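Recogida de demostraciones para una tarea bimanual con objetos blandos
Proyecto Pukora – Memoria del trabajo en grupo
Asignatura: Laboratorio de Robótica y Aprendizaje

1. Planteamiento

El proyecto consistía en reunir un conjunto de demostraciones teleoperadas con las que entrenar una política por imitación. La tarea elegida fue manipular plantillas de zapato con dos brazos: coger una plantilla de la mesa, sujetarla entre las dos pinzas y dejarla en la bandeja. El entrenamiento en sí lo hace otro grupo en el segundo cuatrimestre. Nuestra parte terminaba con la entrega de los datos limpios y etiquetados.

Elegimos plantillas porque se doblan, pesan poco y se agarran mal cuando están planas sobre la mesa. En la propuesta inicial íbamos a usar cajas pequeñas, pero el grupo del curso anterior ya había trabajado con ellas y el tutor nos pidió un objeto deformable.

2. Puesto de trabajo

Usamos el puesto Gareo del laboratorio, con dos brazos montados en el borde delantero y paredes en los otros tres lados. Cada brazo termina en una pinza de dedos paralelos y lleva un soporte de cámara en la muñeca. Una tercera cámara, fija, recoge la mesa completa. Las tres señales se guardan junto con las posiciones articulares mediante el programa de grabación Idora, que ya estaba instalado en el equipo.

La mesa se cubre con un mantel que cambiamos entre tandas para que el fondo no sea siempre el mismo. Los demás objetos del puesto (bandeja, portalápices, cestas) se dejan como están salvo que la hoja de la tanda diga otra cosa.

3. Procedimiento

Dos personas por turno. Una maneja los brazos y la otra coloca las plantillas, arranca la grabación y anota el resultado. Al principio cambiábamos de puesto cuando alguien se cansaba. Después fijamos el cambio al acabar cada tanda, para que el estilo del operador quedara registrado con la tanda y no episodio a episodio.

Cada episodio empieza con las pinzas abiertas y los brazos en reposo. El operador acerca una pinza al talón, levanta la plantilla y espera a que la otra pinza llegue por el lado contrario. El momento de la segunda pinza es el más delicado: si entra demasiado rápido empuja la plantilla y el agarre del talón se pierde.

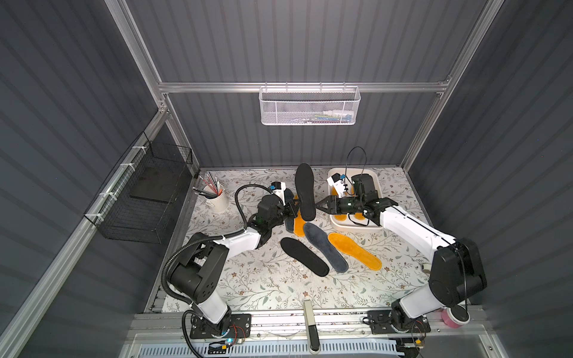
Memorias de prácticas, núm. 37

En la tanda del mantel de ramas mezclamos plantillas negras lisas con otras de tejido afelpado, en gris, azul oscuro y amarillo anaranjado. Las negras dieron más trabajo de etiquetado. Los dedos de la pinza también son negros y en la cámara de muñeca cuesta distinguir el borde del talón, así que el instante de contacto lo marcamos con la señal de apertura de la pinza y no con la imagen.

4. Datos obtenidos

Episodios grabados: 40
Episodios válidos: 29
Operadores por turno: 2

Un episodio se considera válido si la plantilla termina dentro de la bandeja, no hay cortes en ninguna cámara y el operador no toca la mesa con la mano. Los descartados se guardan en una carpeta aparte con el motivo. Casi todos son caídas durante el paso de una pinza a la otra. También hay varios con la cámara fija desincronizada, un fallo que arreglamos reiniciando Idora antes de cada tanda.

No borramos las correcciones. Si la plantilla se resbala y el operador consigue cogerla otra vez, el episodio cuenta como válido y lleva la etiqueta "recuperación". En la revisión de junio el tutor propuso separarlos en un subconjunto propio y así los entregamos.

5. Problemas encontrados

Las plantillas afelpadas se enganchan un poco en el mantel al arrastrarlas – lo evitamos levantando antes de mover. Las lisas resbalan si la pinza las coge por muy poco borde.

El reparto de posiciones iniciales no quedó equilibrado. Tendíamos a colocar las plantillas en abanico en la parte delantera de la mesa, que es lo más cómodo para quien las repone. Al revisar los datos vimos pocas salidas desde el fondo. Para las últimas tandas preparamos una hoja con posiciones sorteadas, pero llegó tarde para compensar.

6. Trabajo pendiente

Faltan tandas con plantillas del revés y con la bandeja en otra esquina. El script de conversión al formato Hwang funciona con las cámaras de muñeca, pero la cámara fija todavía hay que recortarla a mano. Está en la carpeta "conversion" del repositorio, con un fichero de notas.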